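Imrie finger set for small grippers: review after one winter of use

I bought the Imrie finger set in November, for the arm which we use in our workshop in Kullusach for handling plates and other tableware. Before it we had the fingers from Zillau, and these were good for boxes but poor for anything with a thin rim.

In the package are two fingers, four screws, a small key and a sheet with the drawing. The sheet is short, but it is correct. Mounting took me 28 minutes the first time, and most of this I spent on the cable. Please leave enough slack in it before you tighten anything. I made the loop too short, and when the wrist turned fully the plug was pulled. Now I always turn the wrist by hand through 90 degrees in both directions before I switch on.

After mounting you must teach the closing position again. The old values will not fit, as the Imrie fingers are a little longer. I do it with one plate, at low speed, and I write the value on the inside of the cabinet door.
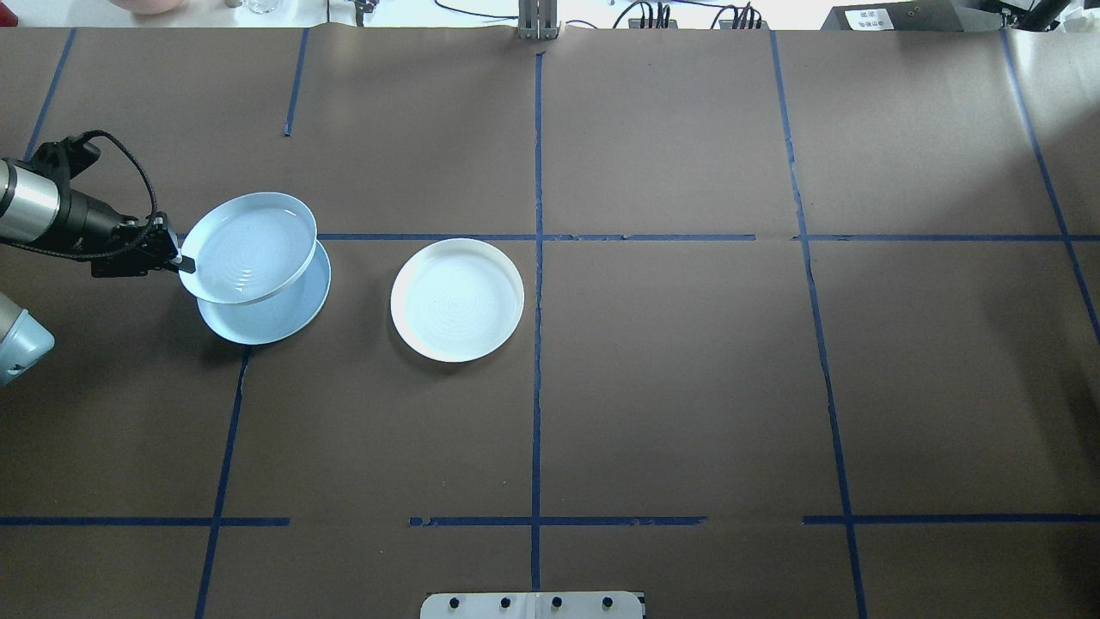
For the table I recommend paper and dark tape. When the arm has lost its zero, you see it at once against the tape lines, and the paper is cheap to change when it is torn. A plate with a raised rim is the best test piece for me. A flat one is harder to pick up and tells you less about the fingers.

Care is simple. I wipe the tips every morning with a cloth and check the screws after about 200 picks. One screw came loose in the first week, then never again after I used a drop of Surkus thread lock. The pads are sold separately and this I do not like. A pair costs 68 euros, and for such a small piece of rubber it is too much.

I also miss a mark on the fingers for left and right. They look almost the same and I have mounted them wrongly two times.

Would I buy it again? Yes, for plates and shallow bowls. For heavy pots I would stay with the Zillau fingers, they are wider and hold better. Four stars from five.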